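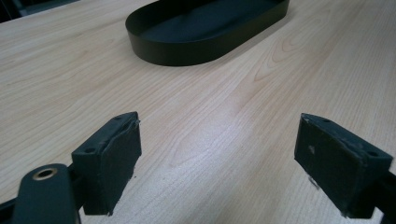 How long does the open day at Skimton go on? Until four on Saturday, with the last tour leaving at half past three.

The woman at the desk had said it 30 times since lunch. She said it again to a man in a wet coat, who wrote it on his hand and went in.

He had come from Coltovstead on the 22 bus. His daughter had started at Pristard in January, teaching the machines to pick things up, and she never talked about it at home.

She was at the third table. She didn't look up. She lowered the gripper, closed it, lifted, let go, and started over. A guide told the group that each move was saved and that a robot would learn from it later.

"How many today?" a boy asked.

"179," his daughter said.

Her father stood at the back - he didn't wave. She had her mother's way of holding her breath before she closed her hand. He stayed for 24 more, then went out to look for the bus.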